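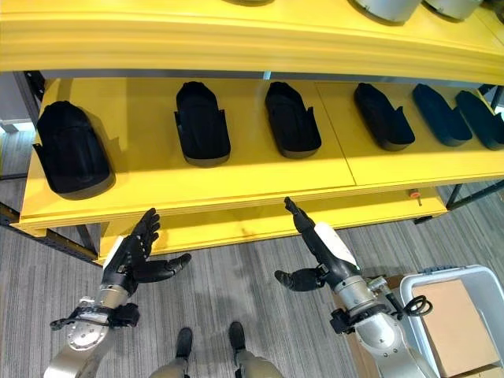
Fig. 4.1 Open shelving, yellow tiers, with black foot-shaped moulds on the middle shelf.

Unit 4: Storage locations and addressing

4.1 Fixed and random location

In a fixed location system each stock line has one permanent place. Staff learn the layout quickly and picking can be done from memory, but space must be set aside for the maximum stock of every line, and much of it stands empty between deliveries. In a random location system any line may go into any free place of suitable size. Space is used better. The cost is that every movement has to be recorded at the moment it is made, as an unrecorded pallet is in practice a lost pallet.

Most stores run a mixture. The usual arrangement is fixed locations at picking height and random locations for reserve stock above or behind.

4.2 Location codes

A code should identify one place only and should read in the order in which a person walks to it: aisle, bay, tier, position. Tiers are numbered from the floor upwards, so that a tier added later at the top does not change the existing codes. Leave gaps in the bay numbers if the building may be extended. Avoid the letters I and O.

The Florkedau store used in the seminar has 81 bays. Its codes take the form 04-17-C-2 (aisle 4, bay 17, third tier, second position). Note that the tier is given as a letter — this prevents it being swapped with the position when a code is read aloud.

4.3 Shelf dimensions and load

For hand-loaded shelving the two dimensions to be fixed first are depth and clear height. Worked values for the seminar store:

Bay width 1000 mm
Shelf depth 600 mm
Height of top shelf 2000 mm

Shelf ratings assume a uniformly distributed load. A single heavy item at mid-span produces twice the maximum bending moment of the same weight spread evenly over a simply supported shelf, and the rating must be reduced to match. The heaviest items go between knee and shoulder height. Light items go at the top, slow-moving items at either extreme.

4.4 Slotting

Slotting is the allocation of lines to places by frequency of picking. Rank the lines by number of picks per month, not by quantity issued or by value. A line issued once a month in a large batch does not need a place near the packing bench. Review the ranking after any seasonal change; the Ladia data set shows a clear shift in October.

Exercise for the seminar: using the Ladia pick list, assign the lines to tiers A to D and state which would be moved in the October review. Bring the completed location table.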